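Duto Plugin for Flemitz – Python Scripting Components

Duto adds a managed Python environment to the Flemitz visual modeling editor. Script components on the canvas can import outside packages without edits to the system path, and every package a definition needs is stored in a list that travels with the file.

Current release: 3.4
Updated: Feb 17, 2021
License: per seat or floating
Platform: Windows, 64-bit

Why a separate environment

The Python engine that ships with Flemitz reads modules from one folder. If two definitions need different versions of the same package, one of them breaks. Duto creates an environment for each project and points the script component to it when the file opens. Closing the file releases it. The built-in engine stays in place and can still be picked from the component's right-click menu.

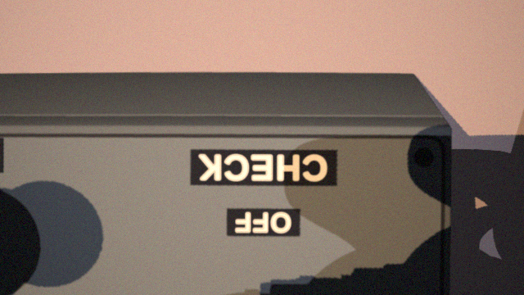

Gray and beige housing, rendered view.

What is included

Package panel. Search, install and remove packages from inside the editor. The panel shows the installed version, the version the definition asks for, and any conflict between the two.

Lock file. Written next to the definition each time you save. Commit it along with the definition if you use version control.

Component library. 38 ready-made components for reading tables, calling web services, sorting data trees and writing reports. The source of each one can be opened and edited.

Offline bundles. Pack an environment into one file and install it on a computer with no internet access. Bundles made in 3.3 can be read in 3.4, but they need to be saved again before they can be changed.

Error window. Shows the full traceback with the component name and line number. Double-click a line to jump to the script.

Requirements

Flemitz 6 or 7, with the latest service release
8 GB of memory, 16 GB for large definitions
20 GB of free disk space if you plan to keep several environments
Administrator rights for the first installation only

Packages with compiled parts must match the Python version of the environment. Duto checks this before download and lists the builds that will work. Packages that open their own window may freeze the editor, so run those with the Separate Process option turned on.

Installing

Close Flemitz. Run the installer and choose a folder for environments – a local drive is best, as network folders load slowly. Start Flemitz, open the Duto tab and enter your license key. The first environment takes a few minutes to build.

If the Duto tab does not show up, type DutoLoad in the command line and restart. A message that says "module not found" right after installing a package usually means the component is still set to the built-in engine. 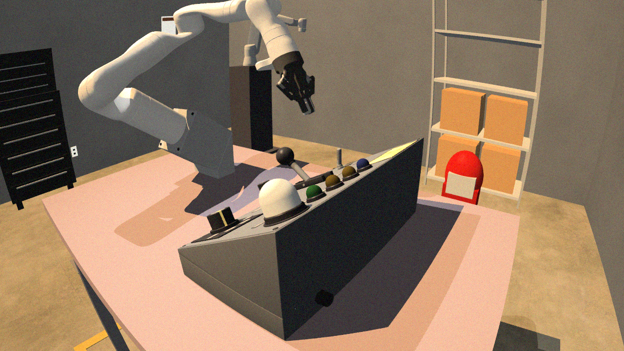 Text: Plestbridge product desk

Changes in 3.4

Environments now open in the background, and the canvas can be used while they load. The package panel remembers its column widths. Proxy settings are read from the system and can be overridden under Preferences. 58 reported bugs are closed, including the one that cleared the lock file when a definition was saved under a new name.

Support for Flemitz 5 has ended. Version 3.2 remains on the downloads page for those users and will get security fixes through April.

Prices

Single seat, one year: $34 per month, billed yearly
Floating license: on request
Classroom license: free with proof of enrollment
Trial: 20 days, all features

Related products

Barua Sync – shares environments and lock files across an office. Needs Duto 3.3 or later and a floating license.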